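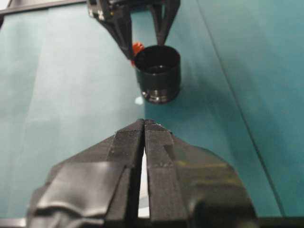
Bilthorpe, January. Photo: Tsz-kin Wan

The late bus between Bilthorpe and the Tsai Road rail station will keep running through the spring, the town said in January, after ridership came in higher than planned.

The route, numbered 18, began as a trial in the fall. It leaves the station every half hour in the evening, with the last trip at 12:40 a.m. The town had expected 3,000 rides over the trial period and passed that mark with several weeks to go.

"Most of the riders are coming off a shift," said Kirsten Steinarsdóttir, the town's transit planner. "They used to walk or pay for a cab."

A one-way ride will still cost $2. Two stops will change. The one outside the old post office moves a block north, and the stop at Mill Street will be dropped on the outbound trip - drivers had complained about the tight turn there.

Haris Stojanovska, who works nights at a bakery near the station, said the bus cuts his trip home to 15 minutes. He would like to see it run later on weekends.

Steinarsdóttir said that was possible but would need another driver. A survey on weekend service drew 873 replies, and the results go to the town council next month. The new timetable is posted at all stops and at the town hall.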